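Kivwood Opens Clothing Exchange and Repair Room on Dralholm Street

For immediate release
7th May

KIVWOOD – The Kivwood Clothing Exchange will open its first permanent space this month at 153 Dralholm Street, in the former Zandby shoe store. Residents can bring in clean clothes they no longer wear, take home the same number of items, and book time at a sewing table. There is no membership fee.

The exchange has run as a pop-up in school gyms and church halls for the past four years. At the most recent pop-up, visitors swapped 904 items in one weekend. Sweaters and children's coats went fastest. Formal wear was the slowest to move and will have a separate rail in the new space.

"We were packing everything into vans on Sunday night and unpacking it again a month later," said Thitima Ongart, director of the exchange. "Having our own door means people can come by on their way home from work."

The Dralholm Street room has six sewing tables, two changing rooms and a rack for items that need a button or a zipper before they can go out on the floor. Repair sessions will be led by Samran Sukprasert, a tailor who ran his own alterations business in Kivwood before retiring. Sessions last one hour and can be booked at the front desk.

Clothes should be washed, dried and folded before drop-off. Tops and knitwear are sorted by size, so labels should be left in. The exchange does not accept underwear, swimwear, pillows or single shoes. Items with printed lettering or team names are welcome.

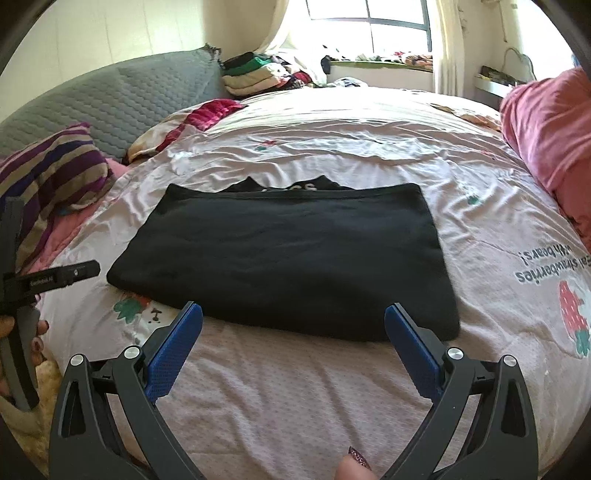
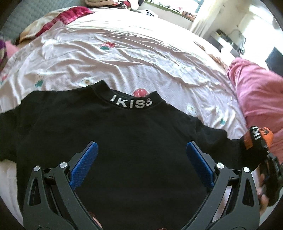
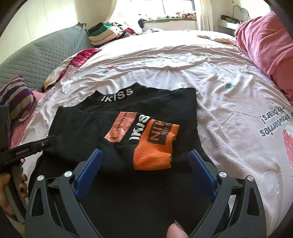

A black garment with white lettering, laid out on a bed.

Rent for the first year is covered by a grant from the Guzmán Fund, which supports neighborhood projects in the Dralholm district. Racks, mirrors and shelving were bought secondhand from the previous tenant.

"The district lost its last alterations shop, and people told us they missed it," said Nest Morris, program manager at the Guzmán Fund. "This puts a sewing machine back within walking distance."

Opening hours are Tuesday through Saturday, noon to 6 p.m. Drop-offs close at 5 p.m. The entrance is step-free, and street parking is free after 4 p.m.

Media contact: Kamol Sitthichai, Kivwood Clothing Exchange, 153 Dralholm Street. Interviews and visits to the space before opening can be arranged on request.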